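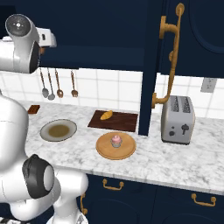 Progress report to the Nero Fund
Home Cooking for New Neighbors
November 17, 2023

Dear friends at the Fund,

Thank you for your patience with this report, which I had meant to send you before the clocks changed. The fall term was busier than the spring one, and I kept putting off the writing in favor of the cooking, as those of you who have visited us will probably have guessed.

When we last wrote, in March, the evening course had just moved into the Zerel Street hall and we were still getting used to the ovens. Since then 32 people have finished the full course, and we have another group partway through. Most of them found us through the English classes upstairs, though a good handful came because a cousin or a neighbor had brought home a container of soup and told them where it came from. We never did get the flyers printed, and I'm not sure now that we need them.

The course still runs for five evenings. The first is given over to shopping on a budget, and we walk down to the market together, read labels, and talk about what things cost by the pound. I had expected this to be the dull part, but people enjoy it enormously and it always runs late! After that we cook beans and grains, then vegetables, then bread, and on the last evening the group chooses its own menu and invites family. At the September supper we had lentils three ways, a very large pan of stuffed peppers, and flatbreads that were gone before the rice was ready.

On the money side, we have spent most of the food line and rather less than planned on equipment. The Elero Bakery gave us flour through the summer, and that saved us a fair amount. We would like your permission to move what is left in the equipment line over to bus passes. Several people told us in the exit interviews that they had missed an evening because of the fare, and a pass for the term would cost us less than the second mixer we had budgeted for.

The recipe booklet is behind schedule. We promised you 100 recipes and we now have 111, so the trouble is all in the editing. Everyone measures differently — by the cup, by the glass, by the handful — and turning a grandmother's handful into something a stranger can follow takes longer than I allowed for. Xue, who is doing the layout, has the soups and breads finished and is working through the main dishes. I would rather give you a careful booklet in the spring than a hurried one at New Year, and I hope you will agree to the later date.

Child care remains our weakest spot. We had a sitter for the first half of the term and then lost her to a day job, and attendance dipped in the weeks that followed. We are talking with the after-school program next door about sharing a room and a member of staff, and I will write again as soon as there is something firm to tell you.

The next supper is in the second week of December, and you would all be very welcome. Come hungry, and please let me know about any allergies beforehand.

With warm thanks,

Siham Bataineh
Program Coordinator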